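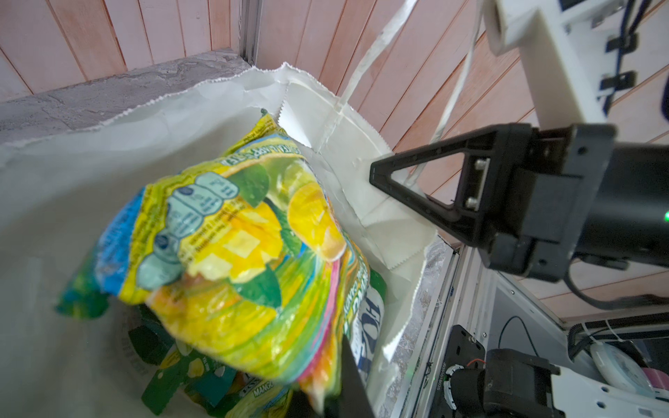
Our block in Panyasiri did its snack swap again on Tuesday. You bring 6 packs from wherever you grew up and go home with other people's.

Mango sold itself, as usual.

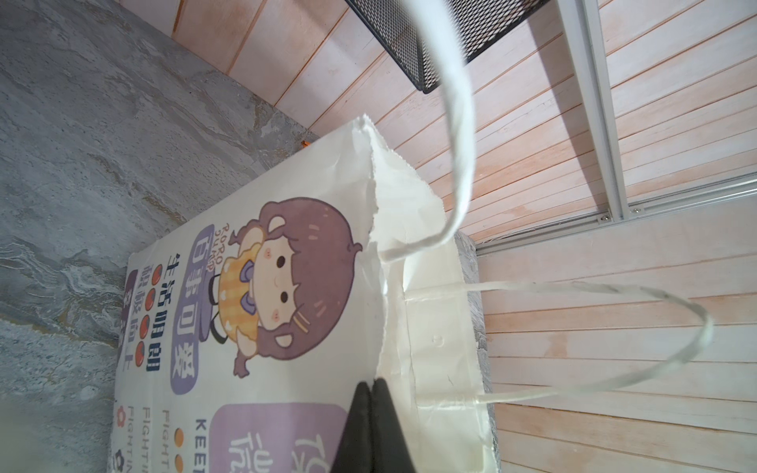 Lamai Chaimongkol replied that dried mango with chili beats plain and she will not discuss it.

I like plain. Next swap is in November, 6 p.m., same lobby.
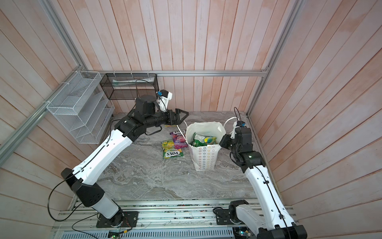
Please keep it to sealed packs. Homemade is for the potluck.
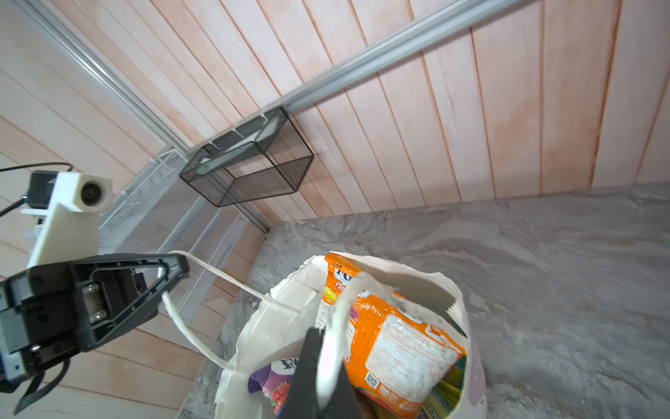

1 min read

Sign up with Uthai Chaiyaporn by the mailboxes. Kids can swap too.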